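Kelto Patch Notes: a small collection about plugging in network cables

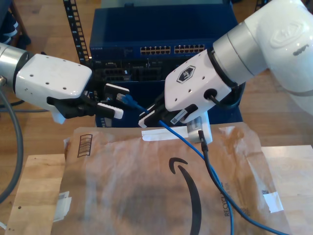
I started Kelto because I kept losing track of how my own little rack was wired, and the notes grew until they were worth sharing. It's a set of short write-ups on cabling a small switch: which cable went where, how long it took me, what I'd do differently. I'm a big believer in colored cables, by the way! A blue one like this, with the see-through blue plug on the end, is so much easier to follow across a messy table than the fat gray stuff. And yes, a lot of my work happens on top of old Amazon envelopes. They save the tabletop from scratches and I have a ridiculous pile of them.

What's in here

There are 154 entries, each one a plain text file plus a photo or two. 66 of them cover plugging in and unplugging at the switch (my favorite part, I could talk about ports all day). The rest are about labeling, tying things back, and finding out which end belongs to what. File names start with the rack name, either Bakura or Juvex, then the entry number.

How an entry is laid out

First line is the cable color and length in feet. Second line is the port it went into, or "none" if I was only tidying. After that it's just me rambling, so don't expect a fixed format. I did try to keep one in January and gave up after 6 entries.

Things to know before you use it

Lengths are measured with a cheap tape, so allow an inch or so. I call the plug an RJ45 everywhere, and I know some of you have feelings about that. In the older Bakura files "top row" and "upper bank" mean the same thing. Five entries have no port line at all, and I've left them that way so the numbering doesn't shift.

Still on my list

Redo the labeling entries with better close-ups, add a page on cable length (I always buy too long), and merge in the stuff from Herath, my first rack, which is all in one giant file with no line breaks. If you spot a wrong port number, open an issue and give me the file name.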